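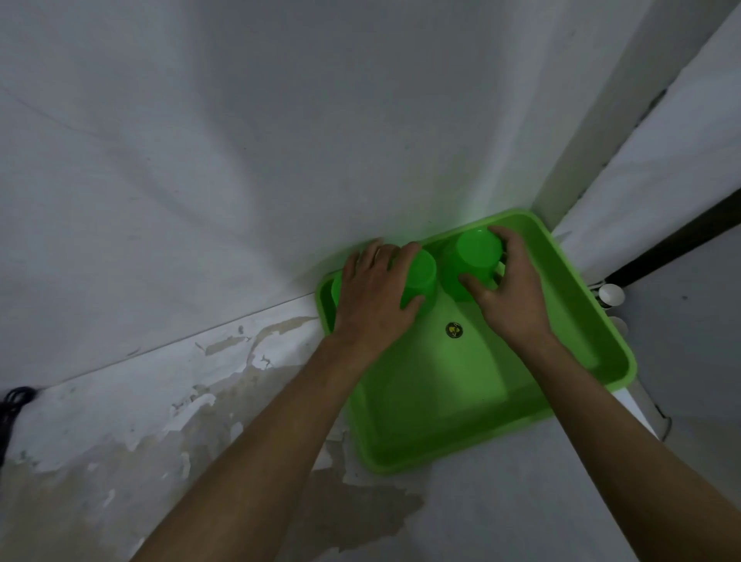

검색어를 입력하세요 검색 상세검색

다인승 승합차 인도 전 점검표 및 의견
2020년 4월 27일 월요일 | 작성: 조리차 파블로비치(Zorica Pavlović)

대상: Lurnis 7인승, 폰드턴(Pondton) 영업소 보관 차량
점검 구분: 인도 전 정기 점검

1. 타이어 공기압 및 마모
판정: 적합
의견: 네 바퀴 편마모 없음. 예비 타이어 공기압은 규정치 미달로 보충함.

2. 휠 너트 체결
판정: 재확인
의견: 시운전 30km 후 재체결할 것. 토크 렌치 교정 기한은 10월까지.

3. 제동 장치
판정: 적합
의견: 앞 패드 잔량 78%, 뒤 패드 잔량 75% 내외. 브레이크액 누유 없음. 주차 브레이크 유격 정상.

4. 3열 좌석 고정부
판정: 부적합
의견: 우측 래치가 한 번에 잠기지 않음. 윤활 후에도 동일 증상. Panasiuk 부품 창구에 래치 2개 발주. 교체 전까지 3열 사용 금지, 운전석에 안내표 부착.

5. 안전벨트
판정: 적합
의견: 전 좌석 되감김 정상. 2열 중앙 버클 경고등 점등이 늦으나 기준 이내.

6. 등화 장치
판정: 적합
의견: 좌측 전조등 광축 하향 조정 완료. 후진등, 번호등 이상 없음.

7. 냉각수 및 오일
판정: 적합
의견: 냉각수량 하한선 바로 위. 다음 점검 시 수위를 비교할 것.

8. 후방 카메라 및 경고음
판정: 적합
의견: 화면 안내선이 실제 차폭보다 약간 좁게 표시됨. Netby 진단기로 초기화한 뒤 정상.

9. 비상 용품
판정: 보완
의견: 소화기 압력 정상. 삼각대 케이스 파손. 케이스만 별도 주문함.

종합: 4번 항목 조치 전 인도 보류. 2번, 9번은 인도 당일 확인 후 서명.

문의: 폰드턴 영업소 정비 접수 창구 | 무단 전재 금지 | 맨 위로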